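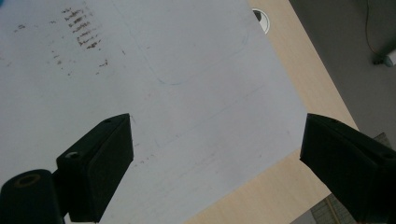 The sheet on the desk, pencil marks and all

Subject: Re: [paperfolk] Smudgy pencil on big sheets, save it or start over?

Hello all,

I've been meaning to answer this since Saturday and kept getting pulled away, so forgive me if the conversation has moved on without me. I do love this question, having smudged more paper than I care to admit!

> I've got a large sheet with my layout started in pencil, and the notes
> up near the top left have gone dark and blurry. There are specks
> all over that corner too. The outline of the rounded panel is
> still nice and faint. Would you erase and carry on, or trace it
> onto a fresh sheet? I have 5 sheets left in the pack and I'd
> rather not waste one.

I'd carry on, at least for now. A faint outline is the part you want to protect, and mine on the sheet up top is about as light as I ever draw them (you may have to squint to find it, a big soft rounded corner in the upper middle). My notes are another story. They're a little stack of dark smears with specks off to the side, and I've drawn straight past messes like that plenty of times.

What works for me is a kneaded eraser, pressed down and lifted, never rubbed. Do the loose specks first with a soft dry brush, flicking away from the drawing, and only then go after the writing. If you rub first you'll grind the specks in and have a gray cloud to deal with. Ask me how I learned that one, back when I was doing the Muranthorpe plans and had 2 days left to finish them.

Then put a scrap of clean paper under your hand, and work from the top down if you possibly can. I know some of you on the Bandov side of the list swear by a drafting bridge, and I'm sure it's lovely, but a scrap has always done the job for me.

One more thought, about the desk. If yours has a cable hole like mine, slide the sheet well clear of it before you press hard with a pencil. I put a point right through a corner that way last March and said a word I won't type out.

If it still bothers you after all that, trace it. You do have 5 sheets!

Warm wishes to everyone, and good luck with the panel. Do let us see it when it's inked.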